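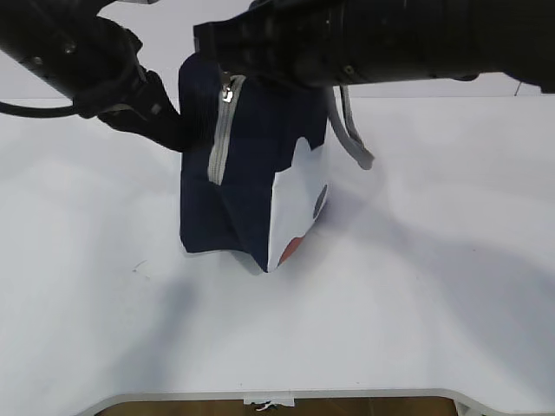

Sum-yee Peng told us that a fixed-price week fills a restaurant with people who have read the menu at home, chosen at home and done the sums at home, and who then ask for tap water. Most of the Jerside owners we spoke to agreed with her, though they signed up again for the following year.

4.2 What diners did with the set menu

The set-menu promotion in Jerside runs every September and covers the streets on either side of Mostyn Road. Kitchens offer three courses at one price and agree not to call a bread roll a course, a rule that dates from the promotion's second year. We collected 671 bills from places taking part and sorted them by party size, time of sitting and whatever had been ordered on top of the menu.

Extras were the reason most owners gave for joining. The hope is that a table saving money on the lamb will spend it on wine. In our bills it did so mainly on Friday, and mainly after eight in the evening. Early sittings were frugal to a degree that Ya-wen Lau, who did the coding, found almost admirable. Several early tables shared one pudding between two set menus, having asked whether the second pudding could be taken off the bill. It could not. Fig. 4 shows a bag during handling.

Larger parties behaved differently. Once six or more people sat down together, at least one of them ordered from the full menu, and the others tended to follow by the second course. Staff had noticed this long before we did. At Trorkuvus, a grill with low lighting and a long wine list, waiters were told to hand the full menu to whoever looked most bored.

Return visits are harder to establish. We left 600 comment cards across the district and got 400 back, a better rate than we deserved given the quality of the pencils. Of those who wrote anything, most said they would come again, but a good number added "next September", and we have coded that as a separate answer. Owners, when shown the figures, preferred to see the two added together.

Mieczysław Malinowski has argued that weeks of this kind move custom about the calendar without adding to it. Our bills neither settle the point nor embarrass him. Places that were already busy stayed busy and earned slightly less per head. Quiet places had a good week — in one case a very good one, at Hovulov, which ran out of duck on the second night and served 100 covers of something described on the menu as "also duck". No complaints were recorded. We return to the matter of substitutions in section 4.3.

Fig. 4. Dark gripper at the upper left corner of a navy blue fabric bag, with a second, larger black arm above.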